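Slipcase (book collecting)

A slipcase is a stiff box, open on one side, that a book slides into spine outwards. I've kept this entry in everyday words, as I came to collecting late and the trade terms baffled me for years!

Origins and use

Plain card slipcases were first meant to protect a book on its way home from the shop. Small presses later made them part of the edition – Skarville, for one, put all 300 copies of its signed novels in cloth-covered cases, and I still kick myself for missing those. Its rival Fandach did a run of 700 in paper-covered board, which scuffs if you so much as look at it.
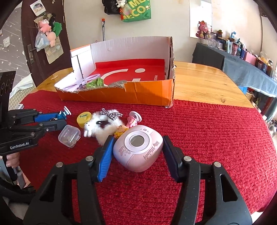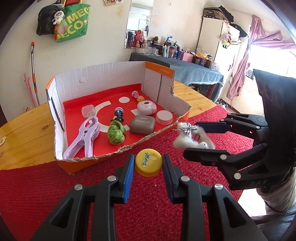

Small items on a red blanket or rug, with a fluffy white plush toy in both pictures.

Fit

A good case holds the book without gripping it. Tia Furnival, who made cases for the Cheetham shop for 30 years, allowed the thickness of a postcard on each side (I've tried it with a postcard and she's right). Too tight and the jacket rucks up at the corners; too loose and the book drops out on your foot.

Related forms

A clamshell box opens like a book and covers the spine as well. A chemise is a loose wrapper that goes round the book before it slides in – Nament sells them in 3 sizes, though I find the middle one does for most hardbacks.

See also: dust jacket, solander box, limited edition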